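Home | Features | Food | Travel | Subscribe

The Cupboard Dinner

By Zineb Benkirane

I used to be a big-shop person. Every weekend I came home with eight bags, a sore shoulder and a bunch of cilantro that would be slime by Thursday's leftovers (you know the kind). Then last August I moved to Pliden, where the nearest real supermarket is 18 miles off, and I had to learn to cook from the shelf.

My neighbor Kibet Makokha got me started. He's cooked this way for years, and his rule is that a cupboard should hold five dinners at all times – five you'd happily eat, mind you, so no lentils you bought out of guilt! Mine are chickpeas with lemon and cumin, tomato soup, rice and beans, sardines on toast, and tuna pasta with capers and far too much black pepper.
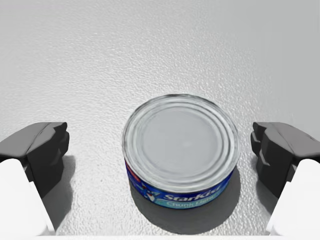 Canned tuna, a cupboard regular.

The pasta is the one I make most. I fry garlic slowly in the oil, throw in the capers and let them spit a bit, then stir the fish through at the very end so it stays in nice big flakes. A splash of the pasta water, a handful of parsley if the pot on the windowsill is still alive, and we're eating before the news is over.

What surprised me was how much I like the shopping now. I go twice a month, I buy onions and lemons and whatever looks good, and I'm back home by lunch. Kibet has moved on to pickling and keeps leaving jars on my step. The beets were lovely. I'm still working up to the eggs.

Contact us | © 2025 Matenar Magazine | Back to top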